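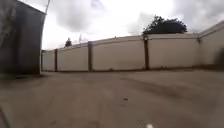

*Rendered panels between brown posts: the standard edge of a business park.*

# Who Is the Wall For?

Ask a property manager why an industrial estate needs a high wall and you'll get one word: security. Ask for the break-in numbers from before it went up and the talk gets vague very quickly.

I've been asking since April. Clestby, the trading estate I know best, replaced its chain-link fence with solid panels two years after a consultant's report told it to. The report ran to 22 pages. Most of them covered finishes. One paragraph dealt with theft, and it cited "industry experience," a phrase that can hold up almost anything you care to rest on it.

The case for solid walls sounds fine until you push on it. A thief can't see in, true. Neither can a passing driver, a neighbor walking a dog, or a patrol car that doesn't have time to stop. Once someone is over the top, the wall works for them. 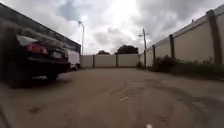

**PLACES & PROPERTY DESK**

Then there's the money. Nallunis, which supplies panel systems to estates like Clestby, says in its brochure that a wall will last 40 years "with routine care." I looked for a definition of routine care and didn't find one. Tenants pay for it anyway, through a service charge that rarely splits the wall out from the drains and the lighting. One tenant showed me a bill with a $400 line marked "boundary." She had asked twice what it bought. She was still waiting when we spoke.

Usmani, a rival supplier, sells open steel mesh and naturally says mesh is better. I wouldn't take its word either. Its sales sheet promises "natural surveillance," a nice name for hoping somebody looks up.

What bothers me more is how little anyone checks afterward. Trillden, an estate a few miles down the same road, kept its old fence and spent the money on a night guard and better locks. That ought to make for a useful comparison. I asked both estates for their incident logs. Trillden sent a spreadsheet with half the columns blank. Clestby told me the information was commercially sensitive.

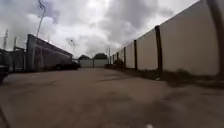

Maybe it is. But the tenants are the ones paying, and they haven't seen the log any more than I have. When the next phase of wall came up at their spring meeting, the choice put to them was between two shades of cream. Leaving the old fence where it stood wasn't on the form.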